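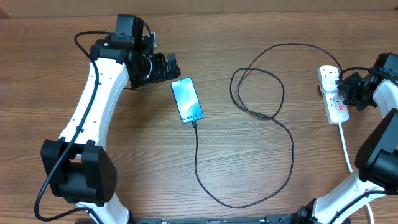

Motlow House Renovation Group
Notes from the August design meeting

Present: Henk Martens (chair), Xuân Thân, Mattes Gerlach, Mesfin Ejigu
Apologies: Anouk Van Loon (sent comments by email, read out under item 3)

Meeting opened at 6:15 p.m.

1. Notes from last time
Accepted with one fix. The hallway bench is 31 inches long, and we had it down as 13. Thanks to Mesfin for catching that before anyone cut wood!

2. Upstairs bathroom
Xuân brought three tile samples and laid them out by the window so we could see them in evening light. The sage green won, and it wasn't close. It picks up the color of the old stair runner beautifully, and everyone was pleased that we can keep the original tub (the enamel is in much better shape than we feared). The Halonen basin is still the favorite, though the wall-hung version needs blocking behind the plaster. Mattes thinks he can do this from the closet side and leave the bathroom wall alone, which would be wonderful.

Grout color left open. Xuân wants to try a warm gray as well as the off-white.
Action: Xuân to make up two small test boards.

3. Reading room
Long and very happy discussion. The question was whether to line one wall with shelves or wrap them around the door. Anouk's email was strongly for wrapping: "It turns the doorway into part of the room, and you get a deep little threshold to walk through." Henk had come in favoring the single wall and changed his mind on the spot. Mesfin's sketch shows the shelves running over the door head with a row for tall books on the left. We all love it.

Lighting: two wall lamps by the armchairs, plus something low over the window seat. Zornex has a swing-arm lamp in brass, but Mattes finds the shade too small. No decision.

Paint: dark blue for shelves and walls together, ceiling in the same blue at half strength. Mesfin asked whether the room would be gloomy by four in the afternoon. Xuân said yes, gloriously so, and that is what the lamps are for. Agreed to paint one corner first.
Action: Mattes to paint the sample corner before Monday.
Action: Mesfin to redraw the shelves with the skirting carried across.

4. Floors
The pine boards under the landing carpet are lovely and wide. A few need patching near the radiator. Quote for sanding and oiling came in at $4,000, including the stairs. Henk thought this fair and the others agreed. Oil preferred over varnish so that worn spots can be touched up later.
Action: Henk to accept the quote and ask about dates.

5. Curtains and fabric
Sornisus linen for the reading room, in oatmeal, at about $600 for the pair. Lining is extra. Anouk has offered to sew the window seat cushion herself and we said yes before she could reconsider. The $800 set aside for fabric should cover both.
Action: Anouk to measure the seat once the front panel is on.

6. Any other business
Mattes found the missing door knobs in a paint can in the shed! All but one match. Mesfin will ask at the salvage yard.

Kitchen pantry held over to next time.

Meeting closed at 7:50 p.m.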